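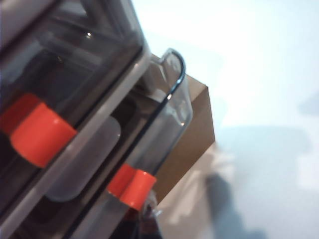

## Desk drawers, second attempt

The first attempt was a biscuit tin. It lasted from January until October, by which point finding a pencil sharpener meant tipping everything onto the desk and putting it all back afterwards.

The replacement is a small plastic drawer unit: three drawers, white housing, smoky grey fronts, red handles. I had three requirements.

- Fronts I can see through, at least well enough to tell a full drawer from an empty one.
- Drawers that run without lifting the whole unit off the desk.
- A footprint that leaves space for the mouse.

The second requirement is only partly met. With nothing in the lower drawers the unit is light, and a quick pull on the top handle drags the lot forward. Weight at the bottom cures it. I put 1310 grams of batteries, tape and spare plugs in the bottom drawer on the kitchen scales and after that it stayed where it was. Staples and paper clips would do the same job, but I don't own that many.

### Height

Straight on the desk, the bottom drawer was too low for me. I catch my knuckles on the desk when I reach in. I tried a ream of paper (too low) and a shoebox (sagged in the middle). A closed cardboard box works better. It is wider than the drawers, so there is a ledge on one side, and the top is stiff enough to take the load.

Yeshi Negash, who has the desk across from mine, says it looks unfinished. It does. A wooden plinth would cost more than the drawers did.
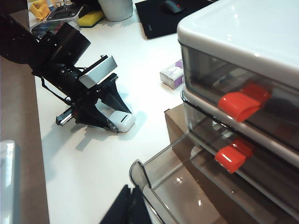
*Bottom drawer part open, tissues parked alongside.*

### Opening distance

I leave the bottom drawer slightly open when I'm sorting. Past a certain point the tray starts to droop at the front, and with weight in it the runners complain. I mark the limit with a pencil line on the inside wall of the tray, 90 mm back from the lip. A strip of masking tape would be easier to see, but it picks up fluff.

Specks collect in the trays whatever you keep in them. Take the drawer right out and rinse it in warm water with a little washing-up liquid. Don't use the rough side of the sponge, as the clear plastic scratches and then looks dirty for good.

### What goes where

Top: pens, sharpener, the small scissors.
Middle: cables under a metre. Longer ones go in the cupboard.
Bottom: anything heavy, as above.

I tried labels and took them off again. With three drawers you learn the order in a day. Natnael Dinsa has 24 drawers on his wall at home and labels every one, and in his case I would too. 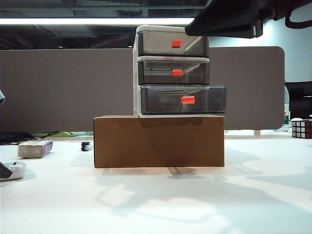 *The full stack on its cardboard base, against the grey partition.*

### Still to sort out

The unit can slide on the cardboard if it is knocked from the side. Two strips of non-slip matting should fix that. I have the matting but haven't cut it yet.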